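Visit to the Arkley laundry and textile care open day, 03/12/2023

I went to the Arkley open day with two others from our guest house group. We run small places, none with more than a handful of rooms, and all of us were thinking about whether to keep washing our own sheets or send them out. Arkley does both sides of the business. It takes in linen from hotels and care homes, and it runs courses for people who do their own.

Entry was free but you had to book. The car park is small and was full when we got there, so we left the car by the garden centre on the main road and walked back, which took five minutes. There is a footpath on one side only. Coffee and tea were in the front office, with name stickers and a sheet of times for the tours.

Our group went first to the sorting hall. Linen comes in by van in cages and is split by customer, then by type, then by how badly it is marked. Table linen is kept well away from bed linen because the stains are different. Grease and red wine need one sort of treatment, and make-up and fake tan need another. The guide said fake tan is the thing hotels complain about most, and that a lot of it gets fixed for good by people who see an orange mark and put the sheet straight on a very hot wash. The advice was to start at 40 with a proper pre-treatment, check it, and only then go hotter.

The big washers are next door. It was too loud to hear much so most of the talking was done in the corridor. The site handles 3,000 sheets on a normal day and more before bank holidays. Rinse water is kept and used again for the first wash of the next load. They have been doing that since March of last year and the water bill has come down, although we were not told by how much. The ironing line was the part I had most wanted to see. Sheets are fed in flat at one end and come out folded at the other, and the two people feeding it have to keep pace with each other. They swap over every half hour.

After that we went upstairs to the training rooms, where the machines are the same size as the ones most of us have at home. The Mwakalinga course is taught up here. It is a two-day course on linen care for small businesses, it costs £115 a head, and lunch is included. 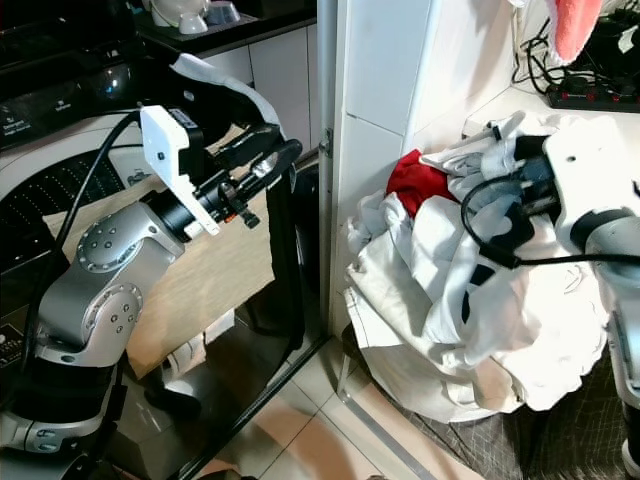
The course covers loading, dosing, drying and storage, and we were given a short version of the first two. On loading, the rule is a hand's width of space at the top of the drum for cotton and rather more for anything with a filling. I have been overloading for years. On dosing, most people use too much powder in soft water areas and too little in hard ones, and very few know which they live in. There were test strips on the desk to take home. Mine came out as hard, so I have been under-dosing, and that may explain the grey pillowcases.

One of our group asked about fabric softener on towels. The answer was not to use it, or to use it once in a while at most, as it coats the loops and they stop taking up water. If towels have already gone stiff, wash them with nothing in the drawer, then tumble them for ten minutes before hanging them out.

There was also a talk on buying. Samples of cotton and cotton-blend sheets were passed round, some new and some that had been through 200 washes. The pure cotton had thinned in the middle and felt softer. The blend had kept its shape better but had bobbled near the foot. I preferred the old cotton to sleep in and the blend to iron. Erkum, a supplier, had a stall with price lists. Their minimum order is more than I could use in a year, but they will split an order between businesses if one person takes the delivery. The three of us are talking about doing that.

Lunch was sandwiches and soup in the canteen. The soup was good. There were not enough chairs and people ended up eating on the stairs.

In the afternoon there was a choice of a mending workshop or a talk from Endavgate, who run the collection rounds for small customers. I went to the Endavgate talk. They collect once a week and bring back clean linen on the next visit, so you need at least three full sets for each bed, one on, one out and one on the shelf. I have two and a bit. The contract is for a year, with a month's notice after that. They charge per piece and not by weight, and duvet covers are dear. Anything torn comes back in a separate bag with a tag on it. They do not cover our village yet but said they would if five places signed up.

The others did the mending and came out with a patched tea towel each. They said it was worth doing but rushed.

We left at four. My own plan is to carry on washing at home over the winter, sort out the dosing, and buy another set for each bed in the sales. If Endavgate extend the round I would send out the duvet covers and keep the rest. The next open day is in the spring and the office will put you on the list if you ring. Wear flat shoes, and take a jumper you can take off, as the ironing hall is very warm and the loading bay is not.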